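### 3.2 Audience flow on the opening day

We collected ticket records from the cinemas of two distributors, Kimow and Skumora, for the first day of the film *Jurkach*. The data contain 3067 tickets sold before the day of release and 3377 tickets sold at the counter. Each record has the hour of the show and the price class, but it does not have the age of the buyer.

As Appiah and Begović noted in their earlier study, morning shows are often left out of such counts. We kept them, and in our data they give 702 of the counter tickets.

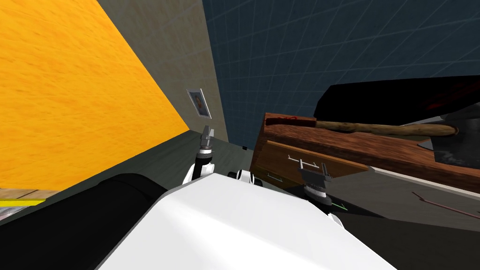
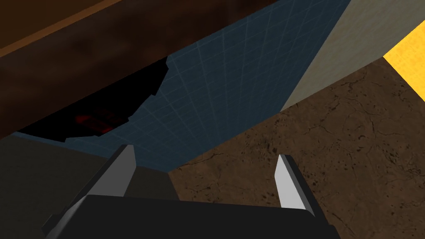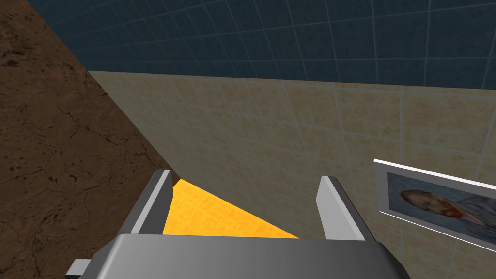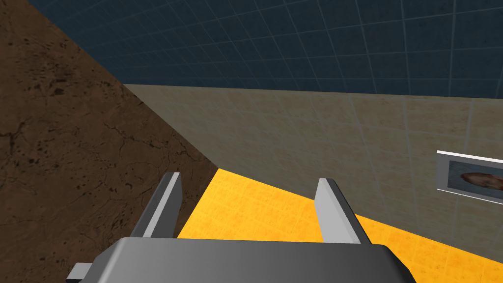
**Figure 2.** Computer-rendered views.

The number of screens was not the same in all towns. In the Nedeljković halls the film had one screen until noon and two screens after it, so the values for these halls were divided by the number of open seats. For the other halls we used the raw values.

We also asked 40 viewers at the exit why they came on the first day. The most common answer was the wish to see the film before hearing the story from friends. The price was named less often than we expected. The same questions were repeated in June, and those answers are treated in Section 4.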